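Finished Gemedstead, mostly

Mon 29 July

I rolled credits on Gemedstead last night, with 80 hours on the save file. I started it in February, dropped it for a good part of the spring, and came back when the second big patch went out. I said I would write something up when I got to the end, so this covers the whole game. I'll keep the story stuff vague until the last section.

If you haven't run into it, Gemedstead is a management game with a light action layer on top. You run an inn at the edge of a valley. During the day you walk out and gather ingredients, fight a few things, and talk to people. At night the inn opens and you cook and serve in real time. The studio is Dralix, whose last game was Chege, the boat one with the very long winters. I liked Chege but never got past its third winter. Gemedstead is easier to stick with. The days are short and you can save at the end of any of them.

The night shift is the best part. Orders come in along the top of the screen, you run between the stove, the prep counter and the tables, and every guest has a patience meter. In the early chapters there's so little going on that you can wander off and feed the cat. By the fourth chapter you have two floors, a bar, and guests who won't sit next to each other. I burned a lot of soup in chapter four.

What kept it manageable for me was the dish system. Every recipe is tied to a type of dish, and you have to pull the right one from the rack before you can plate anything. When you're tired you stop reading the order tickets and just look for shapes and colors. 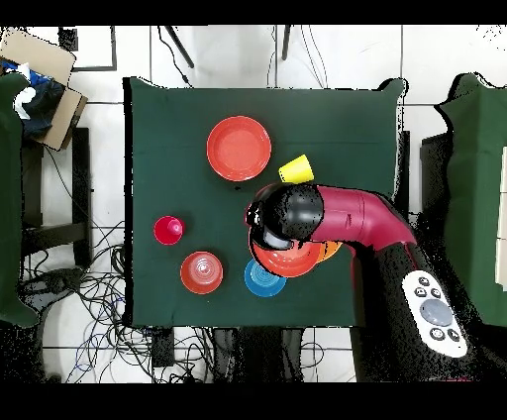
Dralix changed the art for the dishes in the first big patch, and I think it was the most important thing they did all year. The launch version had brown stoneware for everything, with a little rim pattern to tell you what was what. It looked nice in screenshots and was miserable to play. The new set is flat bright color on a dark counter, close to what you get with those plastic things sitting on green cloth up there. A yellow cup lying on its side still reads as a yellow cup in a split second, and so does a pink one seen from straight above. Even the upside-down bowl is easy to pick out, with the rings on its base like a target. You can still switch back to the stoneware in the options menu. I tried it for one night and went straight back.

The one place it still falls down is the upstairs bar, where the lamp light is orange and washes out the red dishes. I mixed up the stew bowl and the rice bowl up there all the way to the end. There is a lamp upgrade that helps, but it costs 500 coins at a point in the game when you also need a second stove, and I always bought the stove.

The day half is more uneven. Gathering is fine. You learn which slopes have mushrooms after rain and where the river slows down enough to fish, and the map lets you pin things, so you slowly build up a decent route. Combat is the weak spot. You have a staff, a dodge, and a shove, and the shove is so good that I hardly used anything else after the first hour or so. Most enemies can be pushed off something. The boars can't, and for that reason the boars are the hardest thing in the valley, harder than either of the bosses.

I turned combat down to the lowest setting around the middle of the game and didn't miss it. The drops are the same on every setting. If you are here for the inn, I'd do that from the start.

I played a lot of this in co-op with Salim Kioko. We have been playing games together since school and have never been in the same city for any of it. Co-op is only for two players and only one of you keeps the save, which was mine. Salim gets his cosmetic unlocks and his recipe book carried over to his own game and that's all. It's a stingy setup and people have been complaining about it on the forum since launch. Dralix has said they are looking at it.

The co-op nights themselves are great, though. He took the kitchen and I took the floor. We had a system by the end where he would set finished food on the left end of the counter if it was for downstairs and the right end if it was for the bar, and I didn't have to ask.

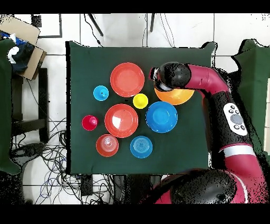 The system broke down as soon as there were more finished orders than space, and then it was just the two of us talking over each other. There is a counter extension you can buy late on. We bought it the minute it showed up in the shop and it solved the problem for maybe three in-game nights, after which we were filling that too.

One warning for co-op: if the host's connection hiccups while the other player is carrying something, the item gets stuck to their hands until the end of the shift. Salim did most of a wedding banquet holding a cabbage. You can fix it by having the guest player leave and rejoin, but that closes the inn for the night and you lose the takings.

On performance, I played on a desktop that was decent a few years ago. The valley runs well. The inn drops to 30 frames with a full house and the fireplace going, and the fireplace seems to be the culprit. Setting shadows to low brought it back up. Load times are short. I had three crashes in the whole run, all of them on the screen where you choose tomorrow's menu, and none of them cost me any progress.

The controls on a gamepad are good apart from the dish rack. You pick dishes with the right stick on a radial menu, and once you've unlocked the full set the slices are too thin. I remapped it so the shoulder buttons step through the rack one at a time. It is slower on paper but I made fewer mistakes. The rack order is also editable, a feature I only found about halfway through. Go to the storage room, stand in front of the shelf, and hold the interact button. You can group by size, by color, or by hand.

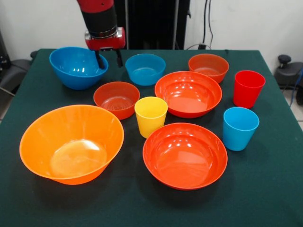 Blue bowls and an orange-red one along the back row.

I went with by hand, big bowls first, then small bowls, then cups, with the plates at the end. Salim groups by color and we argued about it for an entire evening. The game lets each player have their own order, so there was no need to settle it.

Okay, the story. Skip to the last couple of paragraphs if you care.

The main thread is Akari, who owned the inn before you and left without saying where she was going. You find her notes around the place, mostly tucked into recipe books, and they tell you how to run things and also, a little at a time, why she left. I thought this was handled well for most of the game. The notes sound like someone writing reminders to herself. There's one that is only a list of guests who don't like onions, and then further down the page you see she's crossed out her own brother.

The last chapter hurries. You get her letter, you get the walk up to the pass, and then she is back in the kitchen and the credits come up. I would have liked one more night shift with her there before the ending. You do get it if you load the save again afterward, and she works the stove and comments on your menu, and it's lovely. I don't understand why it's behind the credits, where half the players will never see it. I nearly uninstalled before I noticed the continue option had changed.

She is also much better at the stove than Salim. I've told him.

For anyone deciding whether to buy: I paid full price and don't regret it, but it goes on sale fairly often and I don't think you lose anything by waiting. The free demo covers all of chapter one and your save carries over. Chapter one is slow, so if you get to the end of it and feel neutral, I'd still give chapter two a try, where the inn gets its second room and the guests start having opinions.

I'm not going to go for the full recipe list. I'm missing four, and three of those need fish that only show up in the snow, so I would have to sit through most of another year to get them. I might leave it installed and do a night now and then. Next up is probably going back to Chege for another go at that third winter. I still have the save, and the last note I left myself on the map says "buy rope."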